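What we spent on the sorting cell, and what we would buy first next time

I have had a few messages asking what it costs to set up a two-arm cell for cable sorting, so I went back through the orders from Lekthorpe and wrote it down.

The arms were the easy part. Wael Belhaj had already got the quote through before I joined, and the only decision left was the service plan. We took the cheaper one. It means posting a faulty joint back to the supplier in Jedstead and waiting, so budget for a spare wrist if you can't afford to stop work.

Grippers were next. We ordered 4 sets of fingers from Tamiru and I would order more now. They wear at the edges and delivery was 5 weeks in September, longer than the quote said. Fingers are a running cost and should go on the same line as cleaning supplies.

The item I had left out was the stuff to be sorted. You need a lot of old cable in different colours and thicknesses. I set aside nothing for it and ended up paying £508 for mixed offcuts and patch leads, with carriage on top. Ask your IT department before you do the same.

Baskets came out of petty cash. Get ones with holes in the sides, and get a few different shapes.

Cable sorting at Lekthorpe:

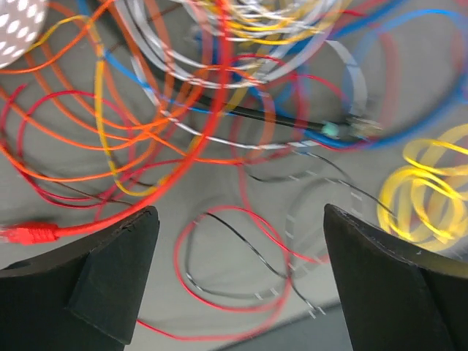
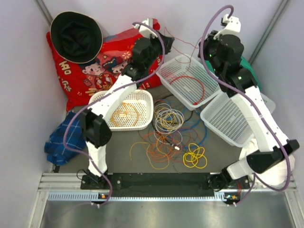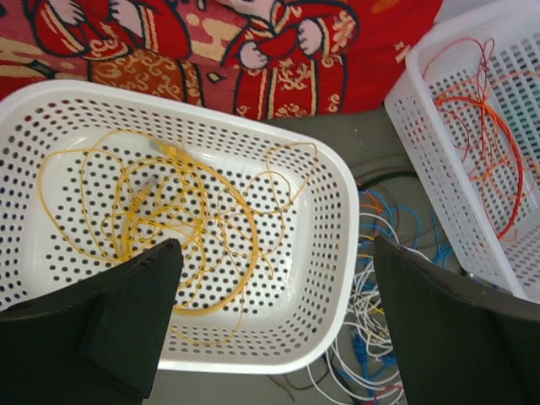

The other large item was the enclosure. Gerar wanted £600 for the wall panels alone, delivered flat, and we did the fitting ourselves over two afternoons. I thought that was steep at the time. I have since priced the panels separately from two other places and it was fair enough.

For next year I have asked for a second set of wrist cables, more fingers and a small amount for replacing connectors. Wael wants a third arm. I would sooner pay for the better service plan, and we haven't settled it yet. The request has to be in by the end of the month.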